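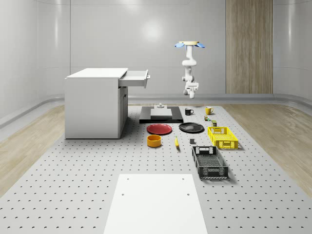 Hanging robot arm and desk, computer render

Jodby Community Board > Planning and Environment > Who actually decides on the Vallero pipeline?

Started by hina_shaikh, November 15, 2024

hina_shaikh
Evening all. I've read the Vallero notice on the lamp post by the bus shelter twice now and I still can't work out who is making this decision. The notice says the water pipeline "is considered a matter for national consent", but my letter from the district says they are "the determining authority for associated works". So which is it? I want to object (politely!) to the bit that goes along the mill stream, and I don't want to spend my weekend writing to the wrong office.

mudlark_viv
It's both, sadly. The pipe itself crosses the boundary into the next district, so the main consent goes up to the minister. But the pumping station, the new access track and the storage yard are being handled as ordinary planning applications, and those stay local. I went to the drop-in at Salinas Hall and asked the chap on the Vallero stand, and that's what he told me, though he did have to go and ask somebody else first.
Vivek Kushwaha, Mill Lane

tanveer_j
With respect, Viv, that's what Vallero would like us to believe. If you chop a project into bits then each bit looks small. The track is only there for the pipe. The yard is only there for the pipe. Somebody ought to be looking at the whole thing in one go, and if the minister wants it so badly then the minister should have to answer for the stream as well.

mudlark_viv
I don't disagree that it's daft, I'm just telling you where the forms go. And personally I'd rather the local bits stayed local. At least our planning officer has seen the stream with her own eyes. I've sat in on those meetings and they do listen, up to a point.

tanveer_j
Up to a point is doing a lot of work there. They listened about the bypass for three years and then built it.

Arnar_V
New here, hello, moved to Jodby in August. I worked on something similar before I retired and the split is quite common. What you want to look for is the environmental statement that went in with the main application. If that covers the pumping station and the track, the effects are being looked at together even when the permissions are separate. If it leaves them out, then Tanveer has a fair argument and it's well worth making early on.

hina_shaikh
Thanks Arnar, and welcome! Where would I find it? The link on the notice just takes me to a page with a photo of a heron on it.

rafia_sethi
Main application library, then the tab called "Documents", then sort by date. It's the 34th file in the list, and it's a monster. Zirnorine did it, they're the consultants. Chapter 60 is the one on watercourses, which tells you something about the length. The library in town has a paper copy as well if your eyes are like mine – ask at the desk, they keep it in the back.

tanveer_j
Has anyone read it? I mean really read it, not just the summary.

rafia_sethi
I've read the watercourses chapter and most of the one on bats. The track is in there. The pumping station gets a paragraph. The yard isn't mentioned as far as I can see, but I'd be happy to be told I missed it.

Arnar_V
If the yard really is missing, put that in your objection to both. Give the chapter number and keep it short.
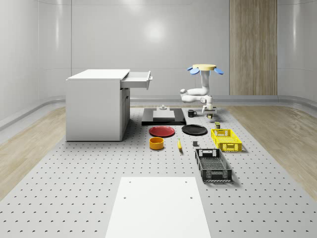 hina_shaikh
Can I send the same objection letter to the district and to the minister's office?

rafia_sethi
You can, but put the right reference number on each copy and move the part that office deals with to the top. Mine went in as the same letter with the paragraphs swapped over.

mudlark_viv
Also make sure you keep a copy. When the bypass was on they lost mine and I had to send it again.

tanveer_j
I'm still going to write to say it should be one decision by one body. Happy to share my draft if anybody wants to pinch bits of it. I know Viv won't.

mudlark_viv
I might pinch the bit about the yard. You can keep the rest – I really don't want the district cut out of it, whatever you think of them. We'd have no one to ring up.

hina_shaikh
Right, I've found the file and it is enormous. Kettle on. Tanveer, yes please to the draft, and Rafia, could you tell me which page the pumping station paragraph is on?

rafia_sethi
I'll look it up tonight and message you.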